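April, 7:40 a.m.

The comparison of fingertip pads for the hand-held gripper resumed this morning. The previous entry closed with the Brandow set installed, and that set remained in place for the calibration check before being taken off and returned to its tray. The Derese set was fitted next. Its mounting holes required a slight adjustment of the left finger, which has been recorded on the maintenance sheet together with the torque setting. The mechanism was opened and closed through its full travel before any cloth was handled, and no binding was noted at the pivots.

The camera was set to an exposure value of 118, as agreed at the Ekthorpe review, and is to stay there until both sets have been completed. Earlier sessions suffered from frequent changes to this value, and the recordings from those sessions cannot be compared with one another. Light from the window is admitted through the curtain and will be left as it is. The Ovenport protocol asks for ordinary household conditions, and a darkened room would not meet that requirement.

Knitwear has been assigned to this part of the program. The protocol calls for a fold to be taken between the tips of the fingers, held, raised a short distance, and released. The operator is to approach from the near side of the bed and is to make no correction by hand once the fingers have begun to close.
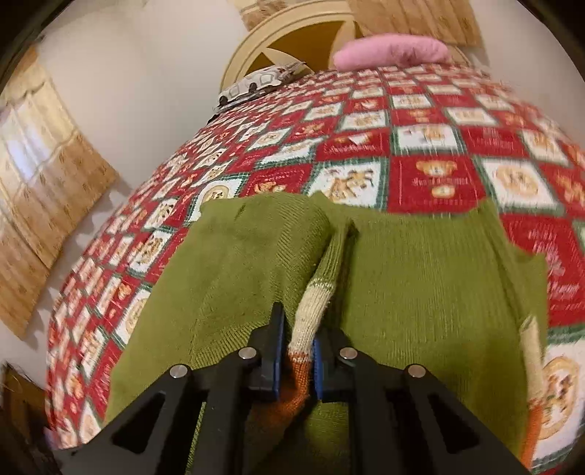

The chief concern with ribbed fabric is the depth of the bite. A shallow hold on a single layer tends to slip along the ribs, while a deep hold gathers so much material that the tips no longer meet squarely. Operators have been asked to note which of the two they believe they have taken before consulting the recording. My own estimates have been poor on this point, and I have entered them without revision.

The controller was restarted once before 9:00. The log had reached its limit of 3000 lines and stopped accepting entries, although the encoder continued to report finger position normally. The limit should be raised before the next session. I have filed a request under number 1223 and attached the relevant portion of the log. No trials were lost, but the interruption has been marked so that the person preparing the tables does not mistake it for a pause by the operator.

Changes in stitch also deserve separate treatment. The green body of the sweater is fine in texture, and the cream section is coarser. The present form has a single box for fabric type, and a garment of this kind does not fit it well. I have written both descriptions in the box for now and propose that the form be divided at its next printing.

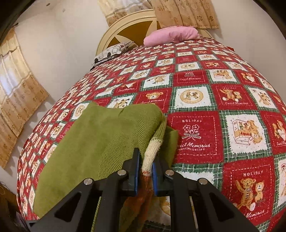

On the matter of the pads themselves, I am not prepared to state a preference. The Derese set gives a firmer feel through the handle on closing. The Brandow set seemed easier to withdraw from a fold without dragging it, but that remark rests on memory and should carry little weight until the release trials have been reviewed. Wear will be checked under magnification at the bench.

Two items are carried forward. The spare left pad must be located or reordered from Derese, and the section of the Ovenport protocol dealing with sleeves and cuffs needs a clearer statement of where the hold is to begin. I will draft the wording this afternoon.

Session closed at 11:15. Batteries placed on charge.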